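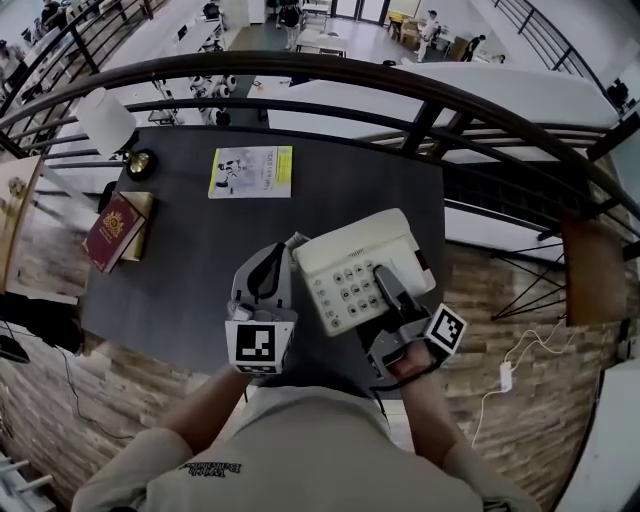
Landline and paperback, out on the balcony.

OLD BUILDINGS | CRAFT | LONG READS

The Mill That Moved Uphill

The first thing Gemma Clegg showed me at Sullgate was a hole. It was a very good hole, I should say, stone-lined and square, with ferns growing out of one corner and a frog who clearly had no plans to leave. For most of two centuries this was the wheel pit of a working gristmill. Now it's a hole in a field beside a creek, and the mill that stood over it is up the hill, on dry ground, looking as if it grew there.

I've been writing about old timber frames for a long time and I still get a little giddy around them. This one got me before I was out of the car. The posts are white oak, hewn by hand, and you can follow the axe marks right up to the eaves. Inside, the beams that carried the millstones are so thick that I leaned on one and felt like a kid at a kitchen counter!

Clegg bought the place from the Rahimi family, who had kept a roof on it through years when a lot of people would have let it go. The floods were the trouble. Each spring the creek came a little farther in, and the sill on the water side had gone so soft she could push a screwdriver into it up to the handle. The March she signed the papers, there was silt on the second step of the stairs.

So she called Norner, a small outfit of framers who take buildings apart for a living (and put them back, which she was careful to ask about). They spent 3 weeks just tagging. Every post, brace, rafter and floorboard got a number on a little metal tag, and every number went onto a drawing. By the end they had 3,000 tags out in the world, and Clegg swears she dreamed about them.

Then the pegs came out. I wish I'd been there for this part. The old pegs are slightly tapered, and if you find the right end and hit it square, out it comes with a pop. If you pick the wrong end, you can stand there pounding all morning. The crew saved 76 of them in good enough shape to go back in, and turned the rest new from dry oak.

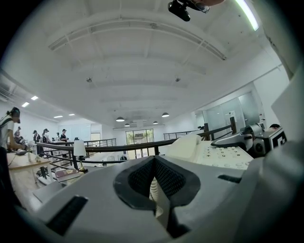
Moving day was really a lot of moving days. The big timbers went up the hill on a hay wagon, two at a time, along a track that had to be graveled first. The millstones waited until the ground froze hard. A French burr stone isn't one piece, by the way. It's a jigsaw of quartz blocks set in plaster and bound in iron, and it does not like being dropped, tipped or hurried. Clegg walked beside the trailer the whole way with one hand on the strap, "as if I could have done anything about it."

What I love about the rebuilt mill is how much of the wear they kept. There's a dip in the floor by the meal chute where generations of millers stood to feel the flour between finger and thumb. The planks went back in exactly that order, dip and all. On the wall by the stairs somebody tallied sacks in pencil, row after row, and below the tallies is a drawing of a dog, or possibly a pig. The board was cleaned with a soft brush and left alone.

Some things had to change. The rotten sill was cut out and a new one scarfed in, and the joint is a beauty, long and tight with a pair of wedges through the middle. The foundation is new too, faced in stone from the old walls. The lime mortar came from Undari, mixed on the coarse side with plenty of local sand, and it has a warm oatmeal color that I'd happily paint my whole house.

The wheel hasn't gone back. There's no water up there to turn it, and Clegg went back and forth for a long while over hanging it anyway. For now it lies in the open shed behind the mill, wide enough to walk around inside, and she plans to run the smaller pair of stones off an electric motor under the floor. She has a sack of local rye waiting, and I've already asked for a pound.

412 shares | 38 comments

Filed under: Mills, Timber Framing, Restoration

Contact the editors | Subscriptions | All rights reserved | Back to top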